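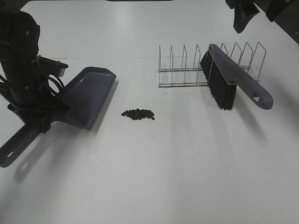 *Derstead, 05/10/2020*

### 3.2 Poste de balayage

Plan de travail blanc, mat, une ligne de joint visible en travers. Matériel : pelle à main et balayette, corps en plastique gris violacé (lot Munell), plus un égouttoir en fil métallique chromé, à séparations verticales, qui sert d'appui à la balayette entre deux passages (fig. 1). Granulés brun foncé, en petit tas compact devant la lèvre de la pelle. Quelques-uns à l'écart, on les laisse.

Quantité par essai : 40 g, pesés avant dépôt. 200 essais au total, en 2 séries. Le protocole reprend celui de Drovitora, sauf pour la distance entre le tas et la pelle, que nous n'avons pas fixée. A revoir.

Critère retenu : masse ramassée / masse déposée. Les grains coincés dans les poils sont comptés comme perdus, ce qui pénalise les balayettes souples (cf. discussion). La position de la lèvre joue beaucoup : relevée, même peu, les grains passe dessous. Lèvre vers la droite sur les deux vues, tas en face.
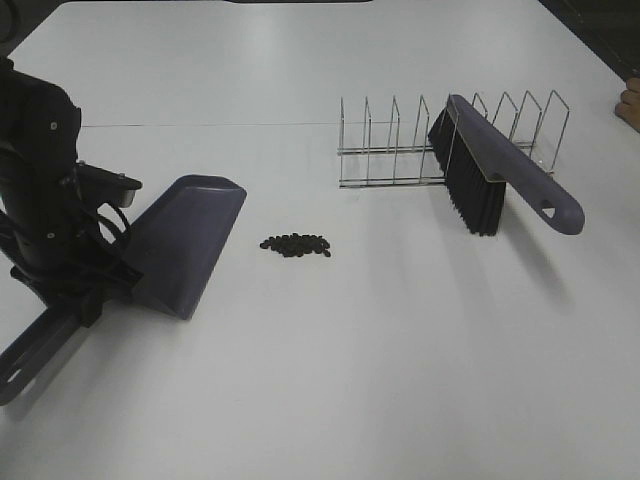
### 3.3 Résultats

Sur l'ensemble des essais, 82 % de la masse ramassée au premier passage. Le reste : surtout des grains isolés en bordure du tas, et une trainée fine le long de la lèvre. Deuxième passage peu utile. Données brutes déposées sous Akpalu, annexe B.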